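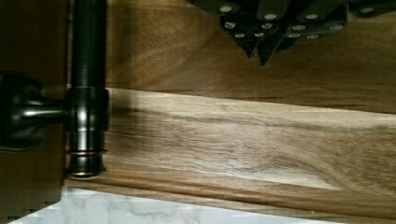
A dark bronze tap with a side lever

How to remove limescale from taps and sinks

Hard water leaves a chalky deposit wherever it dries. On taps it builds up in three places: the spout end, the ring at the base, and the underside of the handle. A light film comes off in a few minutes. A thick crust takes an hour or more, and it may need doing twice.

The method depends on the finish, so check that first. Acid that does no harm to chrome can strip the colour from bronze, brass or black taps.

What you need

White vinegar or citric acid powder
Washing-up liquid
Two soft cloths, one kept dry
An old toothbrush
A small plastic bag and a rubber band
Cotton wool or kitchen roll
A wooden cocktail stick
Rubber gloves

Before you start

Put the plug in, or lay a cloth over the waste, so that small parts can't go down the drain. Open a window if you are using vinegar. Never use vinegar or any other acid with bleach, or straight after bleach. The two together give off a harmful gas. If the sink was bleached earlier in the day, rinse it well and leave this job until tomorrow.

Chrome and stainless steel taps

1. Wash the tap with warm water and a drop of washing-up liquid. Grease stops the acid reaching the scale.
2. Mix equal parts white vinegar and water. If you prefer citric acid, stir 50 g of powder into a litre of warm water until it has dissolved.
3. Soak strips of kitchen roll in the mixture and wrap them round the scaled parts. Press them down well at the base.
4. Leave for 40 minutes. Wet the paper again if it starts to dry.
5. Take the paper off and work round the joints with the toothbrush.
6. Rinse with plenty of clean water and dry.

Any scale still there should now be soft. Push it off with the cocktail stick and don't be tempted to use a knife.

Bronze, brass, black and painted taps

Most bronze taps sold for kitchens have a thin coloured finish over another metal, and some are made to wear lighter with use. Either way, leave the strong acid in the cupboard.

1. Wash with warm water and washing-up liquid, using a soft cloth. Much of what looks like scale is dried soap and will come away at this stage.
2. Lay a cloth wrung out in hot water over any deposit for ten minutes, then rub gently.
3. If a white mark remains, and the maker's care sheet allows it, mix one part vinegar to ten parts water. Try it first on the back of the tap, low down. Wipe it on, count to 30, rinse it off.
4. Dry the tap and look at the test patch in daylight. If the colour has changed, stop there and live with the mark.
5. If it has not, treat the rest in small areas, rinsing each one before moving to the next.

A thin coat of clear beeswax polish on a dry bronze tap helps water run off. Keep it away from the spout opening. Skip the wax on matt black, where it leaves shiny patches.

The spout end

If the water sprays sideways or comes out slowly, the aerator is probably blocked. This is the small mesh insert in the end of the spout.

Wrap a cloth round it and unscrew it by hand. Some modern ones sit inside the spout and need the plastic key that came with the tap. Note the order of the parts as they come out – a photo on your phone is the easiest way. Soak the mesh and plastic parts in vinegar and water for an hour, brush them, rinse and refit. Hand tight is enough.

If it won't unscrew and the tap is chrome, half fill the plastic bag with the vinegar mixture, hold it over the spout with the rubber band and leave it for an hour.

The sink

Stainless steel and ceramic sinks can have the same treatment as chrome taps. Rinse steel well afterwards and wipe in the direction of the grain. Marble and other natural stone, including stone worktops beside the sink, must not be touched with acid at all. Use washing-up liquid and water only, and lay a towel over the stone while you do the tap.

Keeping it away

Dry the tap with a cloth after the last washing-up of the day. Scale only forms when water is left to dry, so this does more than any cleaner. In a hard water area, clean the aerator every three months. A tap that drips will scale up again within days, so replace the washer or cartridge first.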